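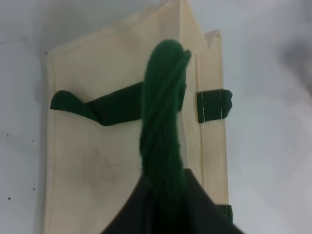
Home | Our Programs | Families | For Schools | About Us | Contact

About Brelgate Learning

Brelgate Learning runs homework help, reading groups and holiday programs for students in Years 3 to 9. We started as a single tutoring table at the back of the Irar community hall and now work out of five centres. Last year 236 students were enrolled with us across all programs.

We are a not-for-profit. Fees cover a little under half of what it costs to run a place, and the rest comes from grants, donations and the schools we work with. Families who hold a concession card pay a reduced rate, and no child is turned away over an unpaid account.

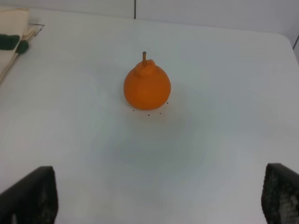
Funmilayo Akinola
Program Director

Most of our students come to us by way of their classroom teacher. The teacher fills in a one-page referral, we ring the family, and the student comes in for a short chat and a reading check. After that we suggest a group. Groups have no more than nine students and two tutors, and they stay together for the full term where we can manage it.

Homework help runs from 3:45 pm to 5:30 pm on school days at every centre except Najafi Street, which is closed on Wednesday. Students bring whatever work they have been set. If they have none, the tutor will find them something to read or a few maths problems at their level.

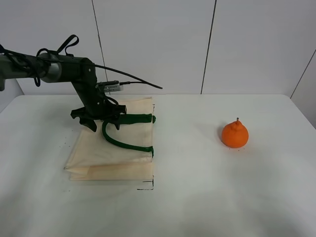
Reading time: 2 minutes

Our tutors are a mix of retired teachers, university students and parents. All of them hold a current working with children check and complete four training sessions before they take a group. Simin Nazari coordinates tutor training and is the person to contact if you would like to apply. We take new tutors twice a year, and the next intake is in April.

The holiday program is run with the Gusterari Library. It covers one week of each term break and includes writing, cooking and a day of outdoor activities. Places fill early, and enrolled families are offered them first.

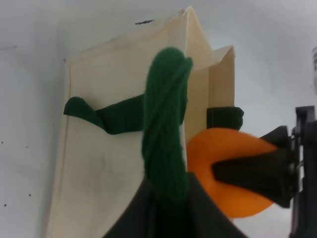 Working with schools

We have agreements with four local primary schools and one secondary college. Under these, a tutor visits during the school day to work with small groups chosen by the school. We report back each term on attendance and reading level, and parents receive the same report.

Schools wanting to discuss an agreement for next year should use the form on the For Schools page. We usually reply within five working days.

This website uses cookies to remember your settings and count visits. Accept | Manage preferences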